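Plurcombe State Flag Listings

A table of 900 product listings for state and town flags, collected by Rodica Crăciun. Each row has the seller's text, fabric, size and claimed guarantee.

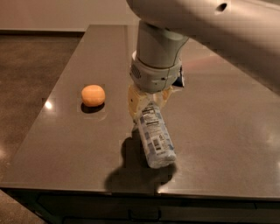

The guarantee column is copied as written. I would not trust it much - 299 rows promise "lifetime" colors and give no terms at all.

Fabric is missing in 201 rows. "Premium" was not accepted as a fabric. 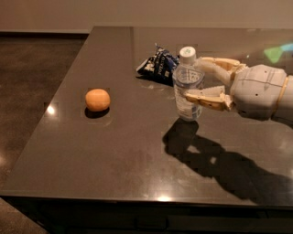 Star counts come from the sellers and disagree with each other in places. Check them before use. Last updated April 14, 2024.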